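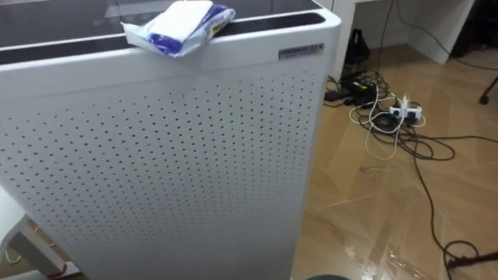

Head view at the start of a wipe-down demonstration: packet of wipes or tissues on the purifier's top, power strip and cables on the floor to the right.

Review: Plulton Grandis hand-demonstration kit, second revision
October
By the Mekberg workshop desk

The Grandis is a demonstration kit for household tasks. It consists of a head camera on a padded band, a pair of instrumented hand grips, a belt-worn recorder and the Ilie software, which aligns the streams and exports them for training. The operator performs the task by hand, without a robot present. Plulton also sells a remote-control package under the same name; we had it for part of the loan and cover it briefly below.

We recorded 564 demonstrations with the kit across 4 tasks: wiping the top of an appliance, moving a soft packet from one surface to another, seating a plug in a power strip, and sliding a stool clear of a cabinet. All were recorded in a furnished room with the floor film left down.

Setup

Fitting the band and grips takes 5 minutes once the strap lengths are known. The first fitting takes longer. The band has a ratchet at the back and two detents for camera pitch. We used the lower detent for everything. At the upper one the hands leave the view whenever the work is below chest height, and most housework is below chest height.

Calibration is done with a printed board held at three distances. Ilie reports a residual and a pass or fail. It doesn't say which of the three poses caused a failure, so a failed calibration has to be repeated in full. This was a complaint about the first revision and it hasn't been addressed.

Head camera

The lens is wide enough to keep a tall appliance and the floor beside it in one view. Exposure is automatic with an optional lock. We recommend the lock in any room with reflective surfaces. On the plastic floor film, the unlocked camera darkened the whole view each time the operator turned toward a bright patch, and the cables on the floor lost separation from each other for several views afterward. With the lock set, black cords stay distinguishable against the floorboards.

Fine regular texture is a harder case. The purifier's front panel is a white sheet with staggered rows of small holes, and the head tracker uses visual features to estimate motion. When the panel filled most of the view and the operator leaned in slowly, the tracker sometimes matched one row of holes to the next. The error appears in the export as a small vertical step. Ilie flagged most of these steps and missed some. Standing so that part of the floor or furniture stays in view reduces the problem considerably.

Small print is not usable at working distance. The label plate at the top of the purifier can be located but not read. If a task depends on reading a label, a second camera is needed.

Hand grips

Each grip is a two-finger linkage worn over the thumb and forefinger, with an encoder at the hinge. Opening width is recorded well. Force is inferred from spring deflection and should be treated as a contact signal only.

Soft packaging shows the limits. A wipes packet has a slick film wrapper and no fixed shape, and the width at which the fingers meet resistance varies from one pick to the next. The grips record this faithfully, but a policy trained on width alone closed too far or too little. Adding the contact signal helped. We also got better results from demonstrations where the packet began with one end over the front edge of the appliance, because the fingers could come in from above and below the loose end. With the packet fully on the flat top, operators tended to drag it toward the edge first, and they didn't all drag it the same way.

Plug seating was the weakest task. The linkage hides the pins during the last part of the approach, in both the head view and the operator's own. Operators compensated by feel, and none of that is in the data.

Remote control

The remote package replaces the grips with two desk-mounted handles driving the arms directly. Delay was low enough for wiping and packet transfer. Demonstrations were slower than by hand, and operators needed a rest after 8 of them. The benefit is that every motion is one the arms can make. For plug seating we would choose it over the grips. For the other tasks the hand kit gave more variety in the same session.

Software

Ilie is stable. Trimming and labeling are done on one timeline and the keyboard shortcuts are sensible. Export is slow, and there is no way to queue sessions. Rejected demonstrations are kept in a separate folder, which we found useful when checking the vertical steps described earlier.

Verdict

Recommended for wiping, pick-and-place and moving light furniture. Not recommended for insertion tasks. Owners of the first revision gain a better band and the exposure lock; the grips are unchanged.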